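Sutstead Home Forum > Floors and Surfaces > Sorting on a polished stone floor

e_iwasaki
I sort the bathroom cabinet twice a year by putting everything on the floor and grouping it from there. The floor is dark gray stone with white veining, polished, sealed in October. Two questions. Is there a reason to prefer a table, and what do people do with towels that come out of the same cabinet?

cmota80
A table is better. Small cartons tip over on any surface, but on a table you are not stepping over them. Polished stone also shows every scuff once you start sliding things.

idalina_p
Disagree. My table is 800 mm deep and fills up before I reach the second shelf. The floor has no such limit. Scuffs come from grit, so vacuum first. Cardboard does not scratch sealed stone.

cmota80
Grit gets tracked in while you work. Vacuuming first solves it for ten minutes.

e_iwasaki
Current state of the floor, with the green towel and the bar stool.

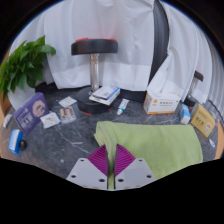
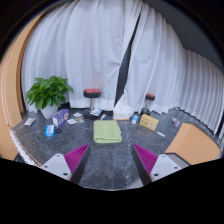 InesV
What is the best order for sorting a mixed cabinet like this?

idalina_p
Start with anything that has an expiration date, meaning tubes, ointments and medicine boxes. Check those, set the expired ones aside, then group the rest by use. Towels and other textiles go last because they need the most shelf depth and the least checking.

InesV
Thanks. I had been doing textiles first and then moving them again to fit the boxes.

cmota80
I would still do textiles first, for a different reason. A towel on the floor collects whatever is there. Fold it, get it onto a shelf, then deal with the cartons.

e_iwasaki
The towel is going in the wash regardless, so that does not apply to me. Terry picks up lint from stone in any case.

celina_z
Two points on the storage side. Keep leaflets with their boxes – a loose leaflet is useless six months later. And stand cartons on end with the printed name facing out. I use Cardoso shelf bins, 900 mm wide, one for first aid and one for everything else. Flat stacks look neater, but you have to lift the whole stack to read the bottom item.

idalina_p
Agree on leaflets. Bins that wide sag in the middle if the shelf is thin. I went back to short ones.

celina_z
Mine are on a 25-year-old oak shelf and have not moved. It depends on the shelf.

cmota80
For the record, I still say table.

e_iwasaki
Noted. I will keep the floor and vacuum halfway through. Short bins, leaflets inside the boxes, dated items first. The stool gets moved out before I start next time, since its base takes up space I could use.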